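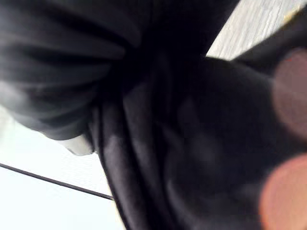
Palness called back at 9:40 – the pads are a wear part and should be budgeted that way, two sets per gripper per quarter, more if we keep running heavy cloth. Also said not to buy the big pack up front as the rubber stiffens on the shelf. Wrote that down before I forgot it. Makes the annual number uglier but at least it's a number.

June, notebook 4, equipment planning for the laundry cell. Morning.

Where the budget stands. Cap for the rest of the year is 1,773 and that has to cover pads, cabling, the replacement cuff for the wrist and whatever we do about a second gripper. It doesn't cover the second gripper. Knew that going in. Question is whether we rent one from Sostell for the fall or wait for the new budget year and buy outright.

Quotes so far:

Palness – pad sets, 13 each. No minimum order. Lead time "short," wouldn't put it in writing. Shipping extra, ask again.

Barbier – same pads or near enough, cheaper per set but minimum of 50. Way too many given what Palness said about shelf life. Asked if they'd split the order across two ship dates, no answer yet.

Sostell – rental only, 80 a week with a deposit. Deposit not stated on the sheet, need to chase. Their sheet lists the fingers as included and the mounting plate as not included. Of course.

Rental math – ten weeks at 80 is 800, call it half the cap gone before we buy a single pad. Eight weeks is 640. Could live with eight if the deposit is small and comes back before close of books. Pads for one gripper, two sets a quarter, two quarters = 4 sets = 52. Fine. Double it for the rental if their fingers take the same pads, 104. Check that they do!! Last time I assumed and we ended up with a bag of the wrong ones in the drawer, still there.

So: 640 + 104 = 744, leaves 1,029 for cabling, cuff, plate, deposit, shipping. Tight but not stupid.

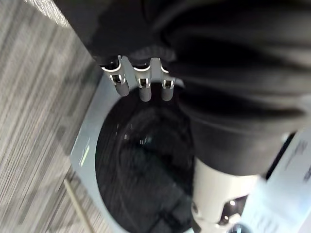
Second gripper or a different gripper, that's the part I keep going back and forth on. Gitosthorpe want us to standardize on one model so spares are shared, and I get it, but their list was drawn up for boxes and trays. Loading a washer is a differnt job. Thick dark stuff like the piece held up over the drum hangs down in a long fold off to one side, and that side is where the arm is, so what I need to price is reach and clearance over the opening and not just grip force. None of the three quotes gives a clearance figure. Asked Sostell and Barbier both for a drawing with dimensions. If a drawing doesn't come I'm not signing for a rental, simple as that.

Other things to put on the list while I'm at it:

– cable clips and sleeve, cheap, order this week
– mounting plate, get it machined in house? ask shop for hours. Probably beats Sostell's price, which I don't have either
– wrist cuff. Old one is OK for now, cracked on one side, taped
– more test garments, dark and heavy ones in particular. Thrift store run, petty cash, keep out of the equipment line
– second washer: no. Came up again at lunch. Not this year, there's no drain for it anyway

Note on the buy option. If we wait and buy, the pads we stock now have to fit what we buy later, so keep stock low til it's decided. Barbier's 50 is out on that alone unless they split. Leaning Palness for pads regardless. Small orders, reorder as needed, log the date each set goes on so next year's line has some real wear data behind it instead of my guess. Should have been doing that since the start.

3:15 pm. Barbier wrote back. Will split into two shipments but invoice the whole thing on the first. So 50 sets on the books at once, no use to us. Declined, said we'd look again if volumes go up.

Sostell deposit still unanswered. Drawing "in the mail," took that to mean email, nothing in the inbox. Try again tomorow.

To do:
– Palness: order 4 sets, confirm shipping cost first
– shop hours for plate
– reply to Gitosthorpe re shared spares, ask if their list can carry a second model for cloth work
– redo the split with deposit in it once known
– find the old cuff invoice, thought it was in notebook 3

Shared lab notebook – equipment planning | Contact: front desk | © Lab members | Back to top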